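Chapter 5
A Place on the Wall

Before we pick up a saw I want to talk about where the saw goes when you put it down. I know, I know, you bought a book about making things and I'm banging on about tidying! Bear with me for a few pages, as everything from here to page 221 goes faster if your hand can find a tool while your eyes stay on the job.

My first bench was in the back of my aunt's garage in Matham, and it had one deep drawer. Everything went in it. I cut my thumb on a loose blade in that drawer 3 times in one winter (the same thumb) and still I kept on using it, mostly out of stubbornness. What changed my mind was a sheet of pegboard going cheap when a shop in Gunden closed down. I screwed it up behind the bench one wet weekend in March and I've had a board of some sort ever since.

By pegboard I mean any sheet with a regular grid of holes that takes hooks, cups and bins. Hooks suit anything with a loop or a pair of handles, so that's your pliers and scissors. Long thin things such as screwdrivers do better in a cup, handles up. Small bits in bags want a bin, and I like mine in a loud colour.

Two things I'd ask you to do before you start the exercises on page 215. First, lay your tools on the bench and shuffle them about until the ones you reach for most sit at elbow height. Second, leave some hooks empty. A full board looks grand for a week, then you buy another pair of pliers and it all ends up back in the drawer.

You'll hear people argue over whether to draw round each tool with a marker. I did it for years and gave up, as I move things too often. Try it in pencil first and see how you get on.
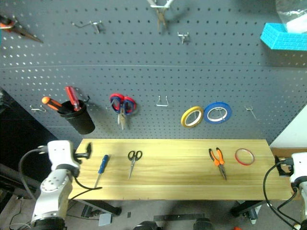
Gwawr Dafis: I'd stick up for the marker, mind. I share my bench with two teenagers, and an outline with no scissors in it gets them looking a lot quicker than I can by shouting up the stairs.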